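4 Finishing and Care of Solid Wood Tops

4.1 Before you start

This section applies to all Fladton tables and workbenches supplied with an unfinished or oiled top. Tops supplied with a factory lacquer must not be oiled. If you are unsure which finish you have, check the order label on the inside of the rear apron: code H2 is oiled, code H7 is lacquered.

Let the top stand unwrapped in the room where it will be used for two days before applying oil. Keep the room above 60 °F during application and curing.

You will need:
Hendis hardwax oil, one can
Sanding block with 180 and 240 grit paper
Lint-free cotton cloths
Vacuum with brush head
Nitrile gloves

CAUTION: Cloths soaked with oil can catch fire on their own. Lay used cloths flat outdoors to dry, or put them in a metal container filled with water and close the lid. Do not leave them in a pile.

4.2 Applying the first coat

1. Check that all clamping bolts under the top are finger tight only. Final tightening is described in 4.4.
2. Sand the surface with 180 grit, always along the grain. Use light, even pressure and do not round over the edges.
3. Vacuum the top, including the seams between planks.
4. Wipe with a damp cloth and wait until the surface is dry. This raises loose fibers.
5. Sand once more with 240 grit and vacuum again.
6. Stir the oil for two minutes. Do not shake the can.
7. Apply a thin coat with a cloth, working from one end to the other along the planks.
8. After 21 minutes, wipe off all oil that has not soaked in. Any oil left standing will dry sticky.
9. Coat the underside in the same way. A top oiled on one side only may cup.

NOTE: End grain takes up more oil than the face. Apply a second pass to the ends while the first is still wet.

4.3 Second coat and curing

1. Wait overnight, then rub the surface lightly with a dry cloth.
2. Repeat steps 6 to 9 of section 4.2.
3. Leave the top uncovered for 7 days. Do not place mats, plastic film or rubber feet on it during this period.

The top may be used with care after two days, but it does not resist water until curing is complete.

4.4 Tightening the top

Tighten the clamping bolts in pairs, starting at the center and moving outward. Stop when the washer no longer turns by hand. The slotted holes allow the wood to move with the seasons and must not be filled or glued.
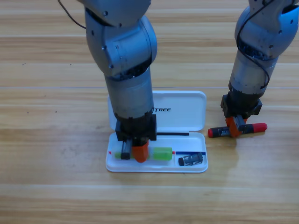

Repeat the tightening check each July, when indoor humidity is usually higher, and again in the heating season. If a bolt has worked loose, turn it back to the same point and no further.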